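Student projects > Term reports > Furniture and interiors > Canteen seating
Print this page | E-mail this page

Keeping the Canteen Chairs Clean: Project Report
January 25, 2026

3. What we did

Our brief was to find out how long it takes to get a grey chair to look like a grey chair again. The canteen at the Pirnow building has 42 of them, and by October they had collected a full term of elbows and soup. We picked 14 for the trial and left the rest to fate.

Each chair was pulled back from its table by the top of the backrest, wiped, and pushed in again. We had planned to lift them. The plan lasted for one chair.

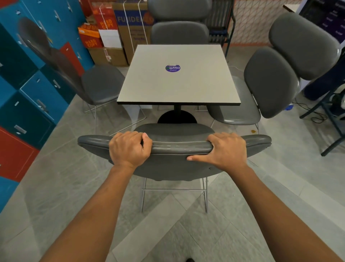 Pulling them by the backrest is what wears the seam out in the first place, a reader of our first draft objected, and we ought to have timed a second group moved by the legs. This is fair. It is also a good way to meet the floor, but we have put it under further work.

3.1 Cloth and method

Two cleaners were compared: plain warm water, and a spray called Vitwood, which smells strongly of a forest none of us has visited. Backrests were done first, top roll and then front, and the seat last. The join where one curved surface meets the next was the slow part. Crumbs go in there to retire, and a flat cloth slides straight over them - a bunched one does better.

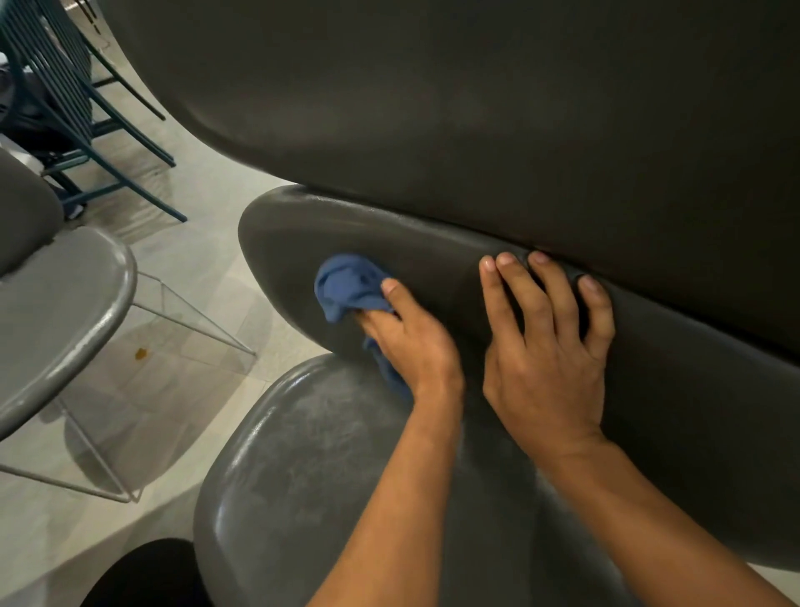 Fig. 2. Wiping a chair with a bunched blue cloth.

3.2 Results

Total wiping time for the trial was 1,617 seconds, excluding arguments. Water and Vitwood came out level on everything except price and forest. Small dark marks survived both, and we stopped scrubbing when it began to feel personal.

Related reports
- Henum stacking stools: do they stack?
- Table wobble in Room 349
- The Hubáček bench, one year on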